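3. What guests do with the space they book

I should say at the start of this section that I came to holiday rentals as a guest long before I came to them as a researcher, and some of what follows began as grumbling in the back of a car. My family books big houses. We use, as far as I can tell, about half of each one. When Åsmund Eklund and I began planning the Derdale interviews, that was the question I wanted on the list before any other: which rooms do people pay for, and which rooms do they sit in? 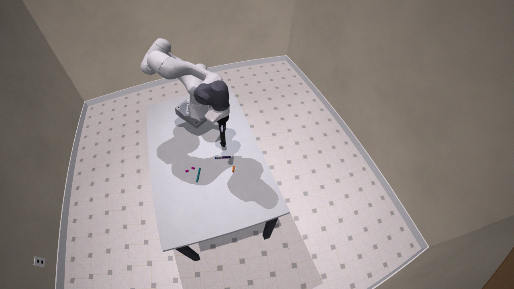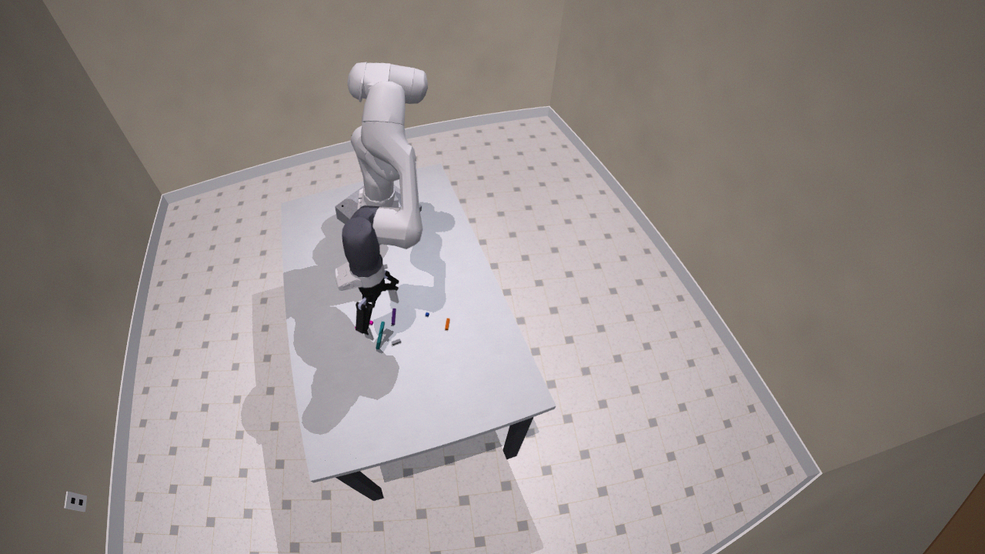 Figure 3. Two rendered views, from above, of a small room with a tiled floor, a table and a white robotic arm.

We spoke to 80 households who had rented a house in Derdale or Uvstead during July. All of them had booked through Wutel, a letting agency that kindly passed on our invitation and then left us alone. The talks took place by phone, usually in the evening once any children were in bed, and I did most of them myself with a mug of tea going cold beside me. Each one started with the same request: walk me through your second day. I chose the second day because the first is all keys, shopping and arguments over beds, and people remember it as a muddle.

What came back was very consistent. Almost everyone described a day that turned on one table. It might be in the kitchen or out on a terrace, but that was where breakfast ran into card games and card games ran into lunch. The lounge came up mostly as the place where wet towels ended up. One grandmother in Uvstead told me she had spent a week in a house with two sitting rooms and could only describe one of them, and she had to ask her son what colour the sofa was.

Bedrooms were another matter. Guests talked about them with real feeling, and nearly always in terms of doors. A spare room was good if it had a door that shut, and much less good if you had to cross it to reach the bathroom. I had expected more talk of bed size and hardly got any. Jericho Dagdag, who coded the transcripts separately from me, found the same pattern and gave it the label 'shut-door value', and we have kept that name through the rest of the paper (he would like it known that he also suggested some worse ones).

Now, it would be easy to read this as proof that families over-book, and Thiele makes more or less that argument in the earlier study we discussed in Section 2. I don't think our interviews support it. When I asked people whether they would take a smaller house next time, only ten of them said yes. The others wanted the same number of rooms, including the ones they had barely set foot in. Several said that an empty room was what made the full one bearable – you could leave the table, even if you never did. I find that quite persuasive, and it fits my own holidays better than I'd like.

There was some difference between the two places. Houses in Derdale tend to be older and taller, with the bedrooms stacked over two upper floors, and families there were more likely to split by age, teenagers at the top and everybody else below. Uvstead has more single-storey homes built for letting. Guests there saw more of each other and complained more about noise before breakfast. We can't say from this whether the layout causes the grumbling or whether early risers happen to prefer Uvstead, and I would be wary of anyone who claimed to know.

A word on price. We didn't ask what people had paid, because Wutel's invitation had promised that we wouldn't, but plenty of them told us anyway. Over 20 households brought up the cost per bedroom without any prompting, and they had often worked it out before booking and compared it with a pair of hotel rooms. Hardly anyone had made the same sum for living space. A second lounge seems to be treated as a pleasant extra that comes with the house, while a fourth bedroom is something you shop for. This matters for how listings are written, and Section 4 looks at the wording of the listings themselves, beginning with the use of the word 'spacious'.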